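Garisham sim notebook, September
Marker-into-cup task, entry continued from this morning

Picking up after lunch, with a fresh cup of tea and a slightly better mood than I had at eleven. Loïc has asked for a proper account of the stall before he touches the planner again, so I'm going to write it all out, including the parts where I was barking up the wrong tree (most of the morning, I'm afraid).

The trouble first. We ran 20 episodes overnight on the Cluklow build and 13 of them ended the same way. The arm comes over the marker very nicely, settles just above it, and then sits there until the timeout. There's no error in the log, no collision flag, nothing in red. The other seven finished with the marker in the cup, which is why I didn't notice anything wrong when I peeked at the first couple before going home.

My first idea was the table. We swapped in the plank top with the black bars last week, and I was convinced one of the bars had come in with a collision shape taller than its mesh. I spent a good hour turning the shapes on and off one at a time and they're all fine, flush with the wood to the last decimal. So, sorry to the table! I did find that the floor still has its old name from the Zullcombe room, and I've fixed that while I was in there. 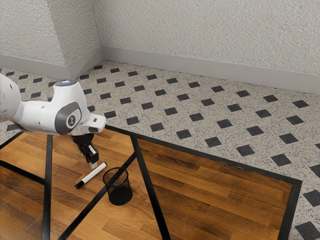 Render from one of the stalled episodes. Gripper over the marker near the tip end, cup still empty.

What finally put me on the right track was printing the grasp target next to the fingertip position and just watching the two columns scroll by. The target was 15 mm under the tabletop. The arm was never going to get there, and the safety check in the planner (Loïc's, and a good thing too) was quietly refusing the last move every single time. It refuses without writing anything to the log unless you have the verbose setting on, and I didn't.

So where does the 15 mm come from? When I re-exported the marker I moved its origin from the middle of the barrel to the cap, and the grasp offset is still worked out from the old origin. With the marker turned one way the error mostly runs along the table and you get away with it. Turned the other way, the correction step tips it downward. I checked the start poses of all the stalled runs against this and they line up, apart from 2 that I can't explain yet.

Those 2 bother me. Their targets are above the table and look perfectly reachable. I've saved the seeds in the McKinnon folder, under "odd ones", and would be very grateful if somebody with fresher eyes would step through them.

Done so far: origin put back to the middle of the barrel, offset left alone, refusal message now prints at the normal log level. I have not rerun the batch. Please don't load this build on the real arm until I have, even for a quick try.

Still to do: rerun with the same seeds, ask Loïc whether a refused move ought to end the episode right away, and look through my other re-exports for the same mistake. I think the cup is all right but I'd like to check it properly.

4:40 pm, batch started. L. Hiebert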